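**Paltia hand-held gripper kit** – technical notes, August revision

The kit records manipulation tasks without a robot arm in the room. One operator wears the head unit and holds two grippers. Each has a pale grey shell, black ridged finger pads and a slotted vent either side of the jaw.

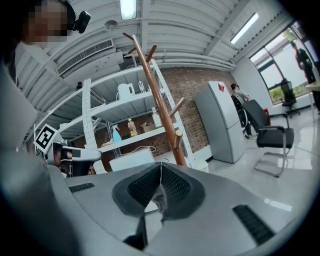

Regula Sutter asked whether the pads can be changed on site. They can – two screws per finger, and the Thaler spares pack holds 16 pads.

Each gripper is rated for 2000 open and close cycles between checks. Recalibrate after any pad change and after any hard knock. The routine takes 300 seconds and needs no tools.
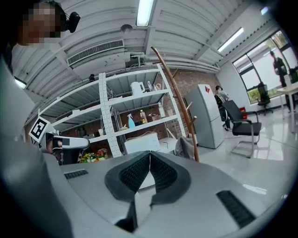

The head unit starts and stops with the grippers, so all streams share one clock. Clock drift is logged by the Iter software and written to the session file.

## Tracking

Position is worked out from printed markers and from the built-in motion sensor. 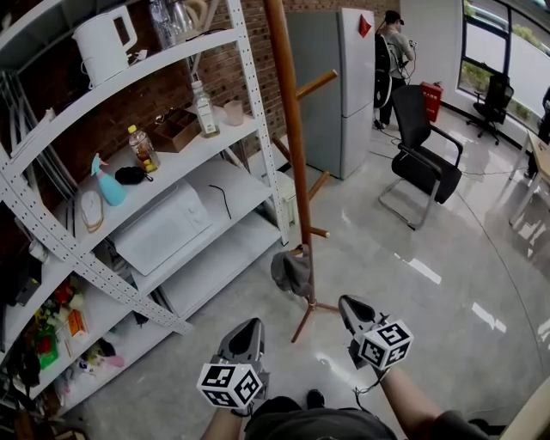
Markers are supplied flat and as cubes. Cubes suit two-handed work, where the wrists turn a good deal. With one on the side of each gripper, as worn here, the patterns stay clear of the operator's hands. The sensor covers the full 360 degrees if a marker is briefly hidden. Wipe the faces with a dry cloth only.

Polished floors can throw back window light. Lower the exposure in Iter before recording.

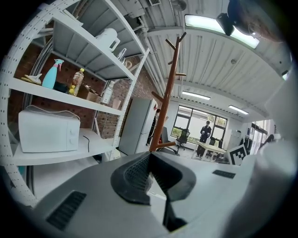 ## Ordering

Sold through Clelum as a pair with head unit, cables and case. Single grippers to order. Technical queries to Liesl Riedl.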